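한국어 회화 모임 참가자 모집

안녕하세요. 저는 Maeve Carroll입니다. Oltero 어학 카페에서 한국어 회화 모임을 Ruairí Ó Dálaigh 씨와 같이 운영하고 있습니다. 6월부터 같이 이야기할 참가자를 모집합니다.

모임은 한 달에 세 번 있고, 한 번에 70분입니다. 문법 수업은 하지 않습니다. 하나의 주제를 정해서 한국어로만 이야기합니다. 6월의 주제는 "별과 옛날 사람들의 하늘"입니다. 어려운 단어는 미리 메일로 보내 드립니다.

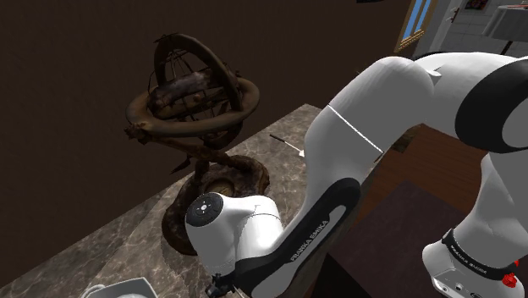
갈색 혼천의 모양 조형물

한국어가 모국어인 분도, 배우고 있는 분도 신청할 수 있습니다. 다만 간단한 자기소개를 한국어로 할 수 있어야 합니다. 모집 인원은 20명이고, 나이와 국적은 상관이 없습니다. 참가비는 없지만 음료는 각자 주문해 주시기를 부탁드립니다.

신청하실 분은 이름, 한국어를 공부한 기간, 이야기하고 싶은 주제를 적어서 카페 카운터에 내 주십시오. Zaltholm 지점에서도 신청서를 받습니다. 결과는 모든 분께 메일로 알려 드리겠습니다.

제 한국어도 아직 부족합니다. 틀려도 괜찮으니까 편한 마음으로 와 주십시오. 많은 신청을 기다리겠습니다.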